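Section 4: Charging the Torkell conversion at home

Applies to classic cars fitted with the Torkell battery and motor kit. Read Section 3 (Isolating the pack) before you start. Owners of the earlier Wudel kit should use the supplement supplied with that car, as the inlet is wired differently.

12 shares | 2 comments

4.1 Before the first charge

1. Park on level ground with the handbrake on and the gear selector in neutral.
2. Switch the ignition off and take the key out. The charger will not start with the key in position II.
3. Open the old fuel filler flap. The charging inlet sits behind it, under a rubber cover.
4. Check the inlet pins for dirt or bent contacts. Wipe the cover with a dry cloth only.
5. Check that the red isolator in the boot is turned fully to ON.

CAUTION: Do not use a household extension lead. The supplied cable must plug straight into the wall unit or a suitable outdoor socket.

Note: The conversion adds weight over the rear axle. Tyre pressures for the converted car are on the sticker inside the driver's door, and the original handbook figures no longer apply.
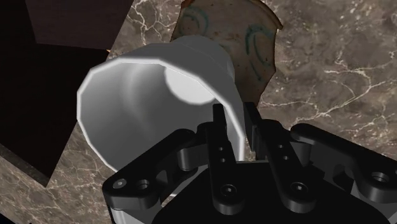

4.2 Connecting and charging

1. Plug the cable into the wall unit first, then into the car. Push until the catch clicks.
2. Wait for the dash lamp, which flashes amber while the car and wall unit check each other. This can take up to 22 seconds.
3. When the lamp turns steady green, charging has begun. The former fuel gauge shows the state of charge, with F meaning full.
4. Set a charge limit if you want one. Hold the trip button until the needle moves, then press once for each step. There are nine steps.
5. To stop early, press the release on the fuel flap and wait for the lamp to go out before pulling the plug.

If the lamp stays amber, unplug at the car end, wait a minute and try again. If it turns red, turn the isolator to OFF and ring your fitter. Do not open the pack housing – it has no parts inside that an owner can repair.

CAUTION: The cooling pump may run during charging and for a while afterwards. Keep hands and loose clothing away from the front grille, where the fan can start without warning.

4.3 Leaving the car over winter

Many converted cars are laid up from October. Leave the pack at about half on the gauge and switch the isolator to OFF. Do not leave the car plugged in with the isolator off, as the 12-volt battery will not be topped up and may go flat. A separate trickle charger can be clipped to it in the usual way.

Check the gauge once a month. If the needle has dropped below the first mark, charge back to half. 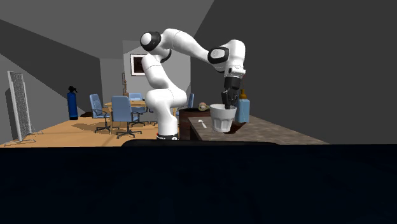
Eero Lahtinen: My gauge reads a little under half after every cold night, then comes back by midday once the garage warms up. I was topping it up each time until the Leinonen workshop told me to leave it alone unless it stays below the first mark all day. Could that go in the winter part?

Reply from Marjatta Jääskeläinen: Yes, it will be in the next issue. Take the reading in the afternoon if the garage is unheated.

4.4 Service check

The charging inlet and cable should be inspected every 300 charges. The count is shown on the trip display when the ignition is switched on with the fuel flap open. Write it in the log at the back of this guide, along with the mileage.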